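Demonstration Operators Wanted, Garment Handling (Part-time, On Site)
Greselness, Hikholm building
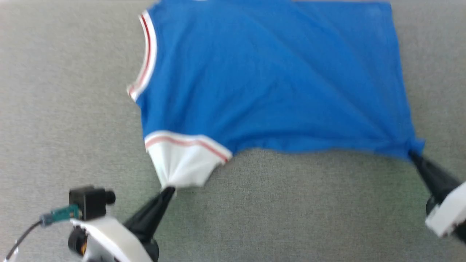

We are hiring people to fold laundry through a pair of robot arms, over and over, so that a learning system has something to learn from. If you have read that robots will be doing your housework by next year, please set that aside before you apply. We have been at this for a while and we don't believe it either.

The project is called Datesar. The question behind it is fairly dull: how many good examples of a person folding a shirt does a two-armed machine need before it can fold one it has never met? The papers we read tend to give cheerful answers. Our first collection came to 924 episodes, and the system trained on it did well with the garments it knew and badly with nearly everything else. We think a lot of that was the quality of the examples. We could be wrong, and part of the job is helping us find out.

What you would do

You sit at the station and move two hand controllers. The arms follow. You pick up a garment, straighten it, fold it, put it down, and mark the attempt as good, poor or failed. Then you shake it out and start over. We work mostly with T-shirts, jerseys and small towels, and from November we plan to add long sleeves, which everybody here is dreading.

A shift is four blocks of 90 minutes or fewer, with a proper break between them. You may stop a block early if your hands or eyes are tired. We would much sooner lose the time than keep the sloppy folds that come at the end of it.

Please mark failures as failures. Our last group of operators was paid by the finished episode, and we got what we paid for: crooked folds labeled good, and hardly a dropped sleeve on record. This time pay is by the hour and the number of episodes you complete has no effect on it. If a hem slips and you recover it, leave the recovery in. If you can't recover it, say so in the notes and move on.

Who we are looking for

Patience counts for more than a technical background. You don't need to code, and you don't need to have touched a robot before. Steady hands help. So does some experience with repetitive careful work, such as sewing, alterations, hospital linen or packing. Gamers are welcome, although we have seen no evidence that they are better at this, whatever they tell us at the interview.

You need to be 18 or older, able to sit for the length of a block, and able to write a plain sentence about what went wrong in an attempt. Glasses are fine. If you need the chair, the controllers or the table height changed, tell us when you apply and we will set it up before your trial.

What we record

We keep the views from the cameras on and above the arms, the positions of both arms, your controller movements, and your notes. We don't record sound. The recordings go into the training set under an operator number and may be shared with our partner lab at Sandu. You will get the consent form before the trial session, and you should read it. Once a batch has been used for training we can delete the recordings, but we can't promise to pull their influence back out of a trained model, and we would be suspicious of anyone who said they could.

What we can't offer

This is a contract of 9 weeks. It may be extended if the results justify it — we don't know that they will. It isn't a route into a robotics career, though we will write you a fair reference. The work is repetitive, and most people find the second week harder than the first. You will probably be annoyed by how slow the arms are.

Trial session

We have 7 places. Applicants on the shortlist come in for a paid trial of one block: a short introduction, some practice with a towel, then shirts. We look at how you label your own attempts at least as closely as how you fold. Everyone who does a trial is told the result, including the reason if it's a no.

How to apply

Send a short message to Mahfuz Paul, Datesar collection lead, through the contact form on the Greselness site, with "Operator" in the subject line. Tell us which hours you can work (the station runs from 8 a.m. to 6 p.m.) and describe one boring task you have done carefully for a long time. No cover letter, please, and nothing about your passion for artificial intelligence.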